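Workshop tips: sharing a bench with a robot arm

Reading time: 4 minutes

When an arm comes onto a workbench, most of the fuss is over what it will do to people's jobs. The first thing it changes is the bench. Where you put down your marker, how wide you leave the gaps, which side you reach in from — all of that used to be up to you, and now it has to suit two of you. These notes come from the repair and packing benches at Vimska, with additions from Hongmei Kang, who sets up the stations and has had to redo most of them.

Start with the small stuff. Pens, cups, blocks and other loose items should stand where the gripper can get beside them without knocking the next thing over. If your pen holder and your cup are touching, move one. A strip of bare table between them is enough for a hand, but the gripper likes more.
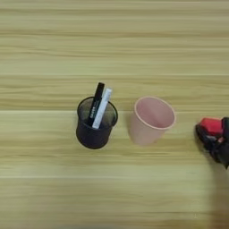 Issue 30

Stand markers in the holder caps up, and don't cram them. Two or three is plenty. When the holder is stuffed full, the arm tends to bring up a neighbor along with the one it went for, and then somebody is on the floor looking for a cap.

Pick one holder and stick with it. Gyu-bin Koo used to swap his for whatever mug was clean, and every swap meant teaching the station again. Open mesh holders are light and easy to wipe, but they slide. A dab of removable putty under the base holds one in place if the job doesn't call for the holder to be lifted. If it does, skip the putty and keep the load inside even.

Don't use the holder for blades. Pens only. Scissors and knives go in the drawer on your own side.

Bare table is useful. People see the empty half of a bench and put a lunch bag on it. The arm needs that space to swing through, and you need it to see what the arm is doing. Put a strip of painter's tape along the line where your half stops. It peels off clean if you change it within a month or so; after that you'll want a little rubbing alcohol on a rag. Test a hidden corner of the wood first.

Cables come next. Leave the loop at the joint alone. New people often want to tidy it with a zip tie, and then it pulls tight the first time the arm bends. Any cable that runs along the table or down to the floor can be clipped as neatly as you like. 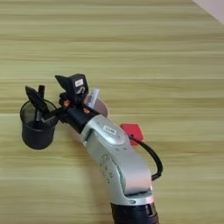 Bench Services, Vimska

What does it change for the people? Less than we were told, in some ways. Bit-na Shim used to spend the first part of her shift putting benches back in order before she could do any repairs. The arm does a fair share of the sorting now, and she starts on repairs sooner. She also has a job she didn't have before, checking the station and resetting it when it stops. She'd like that written into her hours, and so far it hasn't been. If your shop is bringing in an arm, settle that question early. Resetting is work and it takes time.

The pace feels different too. You can't hurry the arm, and you can't ask it to wait while you finish a thought. I-seul Jang keeps a second marker in her apron pocket so she never has to reach across for one. It's a cheap fix and most of the bench has copied it. Reaching across while the arm is moving is the one thing we are strict about. Press stop, take what you need, step back, start again.

Keep a notebook at the station. Write down the time, what it was picking up and what you did to get it going. Ours is up to entry 565, and the entries are short — "slipped off rim, reset, fine" is a normal one. After a few weeks you'll see the same trouble coming back, and it is usually the light, the holder or something left where it shouldn't be. 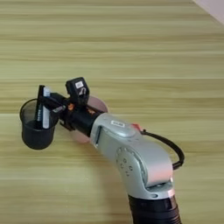 Light is the easiest to put right. Even light from overhead works better than a desk lamp off to one side, which throws hard shadows across the wood. If you need the lamp for close repairs, turn it away before you start the arm.

Wipe the table at the end of the shift with a damp cloth, going with the grain, and dry it. Grit under a cup will scratch the finish when the cup gets dragged. Wipe the gripper fingers with a dry cloth only, and only with the power off.

Last, show the next person. Kamlesh Prajapati walks every new starter through the stop button, the tape line and the notebook before they touch anything, and has them do one full reset on their own while he stands by.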